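Semeniuk House guest rooms – progress report to the Brondedmont Fund
Mon 11 March

Work on the upper floor is on schedule except for the plumbing. Of the 13 rooms covered by the grant, 12 now have power and heat. The last one, over the kitchen, is waiting on a replacement valve that Comia shipped in the wrong size. The right part is on order.

The roof repair passed inspection in February. The house dates from 1807 and the rafters on the north side were in worse shape than the survey showed, so we replaced four of them. This used $651 from the reserve line. No other money has been moved between lines.

Furnishing has started. Beds and white bedding are in place in the rooms we have finished.

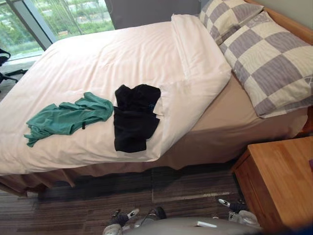
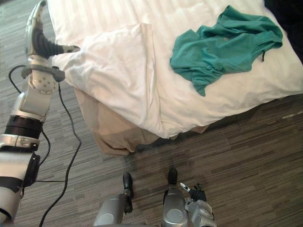

We still need bedside lamps and curtain rods for the east rooms. The Maltasley store quoted a lower price for the rods than we budgeted, and we plan to put the difference toward a second clothes dryer.

Fire doors are hung on both stair landings. One closes too hard and will be adjusted when the installer comes back for the alarm test. The alarm test has to be done before we can take bookings.

Families visiting patients at the hospital will get first call on the rooms, as agreed. We have drafted the booking form and a one-page list of house rules – both are attached for your comments.

Please send the third payment to the same account as before. The next report will cover the kitchen and the back entrance ramp.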